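Gripper budget for cup handling cell: spend on fingers or on force control?

pristov_m
3/24/25
Planning a second cell for picking clear plastic cups. Arm is already paid for. I have $666 left on the line for end-of-arm parts and cannot carry it past October. Options are a Promon finger set or keeping the stock fingers and buying the Itton force module. Stock two-finger gripper, cup held by the side wall.

dalaigh
Fingers. Thin cup walls buckle under point contact, and a wider pad spreads the load. The Promon set was $82 per finger when we ordered. That leaves you room for spares.

cbrophy
Disagree. Pads help, but if the current limit on the stock gripper is coarse you will still crush cups, only with a wider dent. Check the minimum force setting before you buy anything.

pristov_m
Minimum is 65 percent of what the datasheet calls light grip. No finer step below that.

dalaigh
Then soft pads matter more. Silicone over the stock fingers costs almost nothing. Try it before ordering either part.

cbrophy
Silicone picks up dust and the cup sticks on release. We went through that at Ó Dálaigh. Budget for replacement pads as a running cost or leave them out. Also, nobody has mentioned cabling. A wrist cable with no strain relief will cost you more in downtime than either option. Put clips and a spare cable in the quote.

pristov_m
Cable noted. Current state of the cell is at the bottom of this post. Grip is on the side of the cup, with the holder behind it. Wall clearance is my other concern, as the Promon fingers are longer than stock. 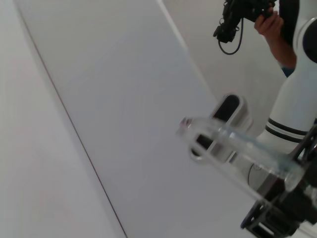 Reply: clearance and final parts list

cbrophy
Measure from fingertip to wall at the holder pose with the longer finger modeled in. If it is tight, the Promon set is out and the question answers itself.

dalaigh
Or move the holder. A bracket is cheaper than a force module.

cbrophy
Moving the holder means reteaching every pose. Count those hours in the budget too.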